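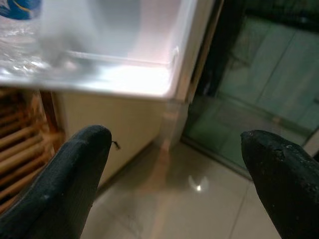 Hanwood Apartment to Be Cleared and Inventoried in May

The furnished apartment on the upper floor at Hanwood will be emptied, cleaned and relisted in May, according to a work order issued by Leler, which manages the building. The order covers the kitchen, the main room and all electrical items that stay with the unit. Stodiron holds the contract for the work.

Drawers and cabinets come first. The order calls for each drawer to be emptied fully, wiped with a damp cloth and checked for play in the runners. Bottles and other loose containers are sorted by contents before anything is thrown out. Liquids may not be poured down the kitchen sink. Cream-colored fronts are to be cleaned without abrasive powder, which left dull patches on panels in another Leler unit last year.

"The runners are the usual fault," said Rūta Vaher, who wrote the inventory form. "A drawer that closes on its own weight passes. One that needs a push goes on the repair sheet."

Electrical items are handled separately. The floor fan, power strip and loose cords are to be matched to their plugs and tagged at both ends. Any cord with a cracked jacket or a bent prong is withdrawn.
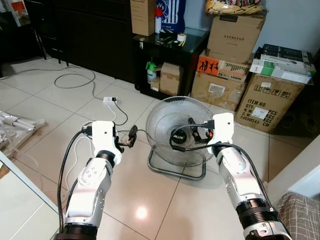 Fans with a wire guard need one more step, as dust collects on the rings and behind the hub. The guard is brushed from the outside, then the fan is run for 3 minutes at its lowest speed on a level part of the tile. If the base walks across the floor during that time, the feet are replaced. Power strips are to be lifted off the floor before the tile is mopped and stay unplugged until it is dry. Aerosol cans are removed from tabletops and stored upright, away from the stove.

Arūnas Venckus of Stodiron said the cords would take longer than the furniture. The previous inventory listed them under a single line, "cables, various," and gave no lengths. The new form has a field for length and one for the item each cord belongs to.

The kitchen is scheduled last. The refrigerator will be switched off with its door open, and the door bins taken out and washed by hand in lukewarm water. Burner grates are lifted off the gas hob and soaked overnight. The wooden wine rack near the refrigerator is to be vacuumed along the slats, then wiped dry. Leler has not decided if the rack stays with the apartment. Its present position leaves limited clearance for the refrigerator door, and one option is to move it to the main room.

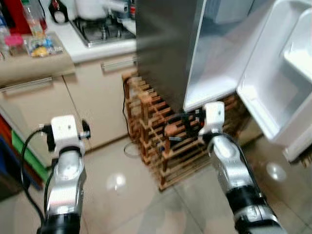

Page 307

A budget of 3000 has been set for the unit, with 100 of that held back for replacement cords and drawer runners. Damage to the countertop or the steel side of the refrigerator is not covered and must be reported before cleaning begins.

Helju Jõgi will carry out the final check for Leler. The completed inventory will be kept at the Hamdan office, where incoming tenants can request a copy.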